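Print | E-mail

Household Words, handout 2: how we talk about getting rid of things
Pushpa Malhotra, 14 June 2020

Right, last time I got carried away with "tidy" (sorry!) and we never reached the verbs. I want you thinking about throw away, throw out, chuck, bin and get rid of. They look like the same verb in different coats, but try swapping them round in a sentence and you'll soon hear the trouble. 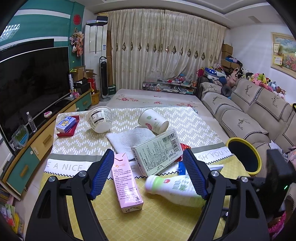 You can bin a letter and you can bin an idea, but I'd never bin a sofa. I'd get rid of it. My students in Trukside all agreed with me, and the Ondon group didn't, so bring me your own feelings on this one.

"Chuck" is the fun one – it's chatty, it goes happily with "out" or "away", and I wouldn't put it in a letter to the council.
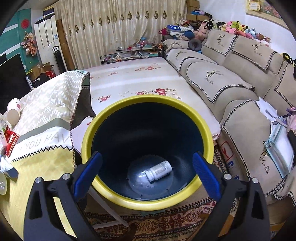

Word order next. Throw out the papers, throw the papers out, both fine. With a pronoun it has to go in the middle: throw them out. I still hear "throw out them" from people who've been learning for years, so do say it aloud a few times.

For next week: write 300 words about clearing a room, using at least four of the verbs. If you get to 301 I shan't chuck it back at you.

Print | E-mail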